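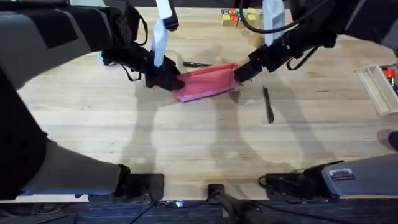 Desk supplies > Storage > Soft pencil pouches: load order and zipper wear

irkik_bench
Member, 68 posts

I keep a pink zippered pouch for pens and pencils. The zipper on my last one, a Sodgate, separated near the end stop after seven months. I think the cause was loading it through a half-open zipper. My current procedure is below. Corrections welcome.

Step 1. Lay the empty pouch flat and pull the fabric out to full length. Folds left in the cloth end up in the zipper track.

Step 2. Open it all the way and spread the mouth before anything goes in. Check the gathered end, where fabric and zipper meet. Pens catch there first.
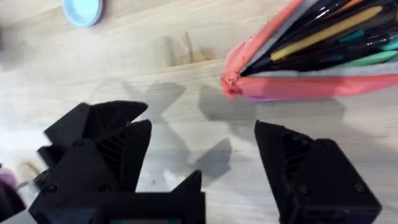 Step 3. Put the pencils in together, all at the same angle. A partly open top is enough at this stage, and the dark purple lining shows if anything has snagged.
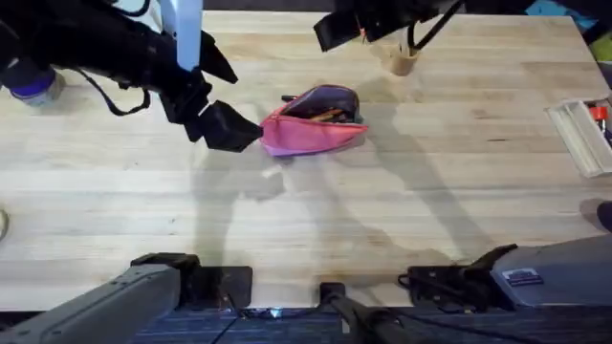
Step 4. Hold one end down, then close from the other. Never pull on the tab with the pouch unsupported.

graphite40
Member, 1,921 posts

Steps 1 and 2 are fine. I disagree with 3. Wooden pencils should go in one at a time, points toward the closed end. A bundle loads the seam unevenly.

kioko_d
Member

A bundle is fine if the pouch is lying on its side. The table takes the weight. I have done it this way through nearly 40 refills on an Inen pouch with no seam damage.

graphite40

Which seam did you check? The top one rarely fails. Look at the lower edge.

kioko_d

Both. Some fading on the lower edge, no broken stitches.

irkik_bench

I'll try single loading and compare. For step 4, these are the parts of the pouch I mean:

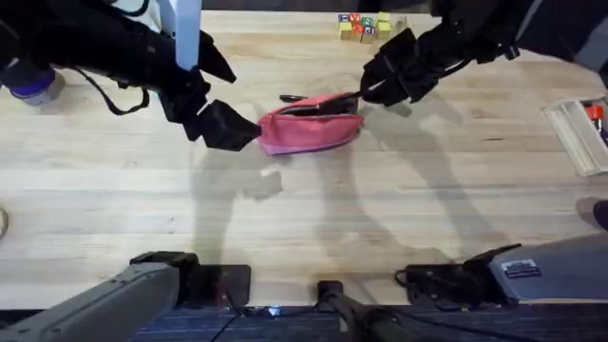
Pouch with the top partly open. Dark interior along the upper seam, darker pink band on the lower rim.

graphite40

That band is where I would expect wear. Turn the pouch inside out in December and look at the stitching from the back.

linen_and_lead
New member

Does wax on the zipper teeth help? Mine sticks halfway.

kioko_d

On metal teeth, yes. On coil zippers it collects graphite dust — use a dry brush instead.

irkik_bench

Agreed on the brush. I do mine whenever I sharpen.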